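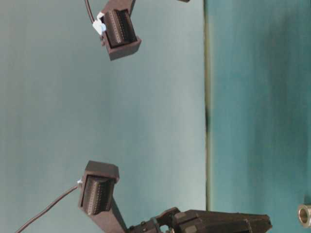

Unit 6: Housings, Mounts, and Cable Exits

Reading time: 4 minutes

Course handout, Astano Technical Institute, Department of Product Fabrication
Prepared by Loredana Bianchini. Laboratory sections led by Wiroj Prasertsri.

6.1 Scope

This unit covers small enclosures that are open on one side and held in place by a bracket or arm. Students should have completed the Unit 5 worksheet on wall thickness before the laboratory session. Closed and sealed enclosures are treated in Unit 8 and will not be examined here.

6.2 Terms used in this unit

Shell. The outer body of the housing. Both sensor housings in the opening photograph have a boxy shell, and the lower one carries a flat, squared cap with beveled edges. A bevel is a sloped cut along an edge. On drawings, it is given by its width and its angle, and both values must be written.

Open face. The side of the shell left without a wall. Its direction must be stated on every assembly drawing. Two housings of the same design may be set at different angles, as the photographed pair are: the upper one tilts to the left and downward, and the lower one faces left. A drawing that shows the part alone does not record this difference.

Insert. A separate piece set inside the shell. The inserts shown are black, with closely spaced ridges. For a ridged surface, students are to record the spacing, the depth, and the direction of the ridges. The word "textured" is not accepted on a drawing.

Support. The bracket or arm that carries the housing. In the laboratory report, describe the upper and lower supports separately, even where the two housings share a part number.

6.3 Cable exits

A cable should leave the housing in a gentle curve. The minimum bend radius is taken from the cable supplier's data sheet and entered in the title block. Where a cable is long enough to pull on its connection by its own weight, a point of strain relief is required. Tape is acceptable on a trial assembly. It is not acceptable on a part submitted for final grading, and reports should state plainly which of the two is being described.

The path of each cable is to be drawn to its far end. If the far end lies outside the view, the line is broken with the standard symbol and a note gives the sheet on which it continues.

6.4 Laboratory task

Work in pairs. Each pair receives one Triken practice shell, one insert, and 110 mm of thin cable.

1. Measure the shell at all four walls and record the thickness.
2. Seat the insert. Do not use adhesive.
3. Draw the assembly in two views, with the open face marked in both.
4. Add the cable exit and the bend radius.
5. Return the shell to the tray marked Gatti before leaving.

Drawings are due at the start of the next session. Late work is accepted with a signed form from the department office.

6.5 Reading

Course reader, section on brackets, through the end of the worked problem on offset loads. The problem on page 391 is optional.

Comments (3)

Fiorella D'Amico
Is the insert drawn as its own part in step 3, or may it be shown inside the shell only?

Wiroj Prasertsri
Inside the shell is sufficient for this task. Please use a section view so that the ridges can be dimensioned.

Cinzia Lombardi
The bend radius for the practice cable is missing from my copy of the data sheet. Could it be posted again?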